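Moving the meeting notes to Mindex

30th October

I have been using Mindex to transcribe the Flenden calls since April, and enough people have asked about the setup that I am putting it in one place.

The old arrangement was Paiva, which sent the audio to a server and returned a text file by email. Accuracy was acceptable on a single speaker. On calls with five people it merged voices, and anything said in the first few seconds after a change of speaker went to the wrong name. Clifford Turcotte was credited with most of my questions for a year.

Mindex runs on the machine itself. The small model takes 9 minutes to process a 70-minute call on my laptop. The large one takes 59 and makes the fan run throughout, so I leave it going over lunch. The difference in word errors is slight on clean audio and considerable on a bad line.

Three settings matter. Turn off automatic gain in the call software, or the speaker detection drifts. Record each side to its own channel if the software allows it. Pallbridge does, under Audio, then Advanced, and the option resets after every update. Lastly, load a word list before the first run. Mine holds product names, surnames and the abbreviations we use for parts, one per line, saved as plain text. Commas in the file cause it to be ignored without an error message.

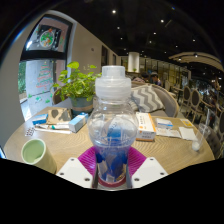
Punctuation is still poor. Long sentences are split at pauses, and a question asked in a flat tone gets a full stop. I correct these by hand in the passages I mean to quote and leave the rest.

Timestamps are written in seconds from the start of the file, which is awkward for reading. A short script converts them to hours and minutes. It fails on files joined from two recordings, as the count starts again at zero halfway down. I will post it when I have fixed that.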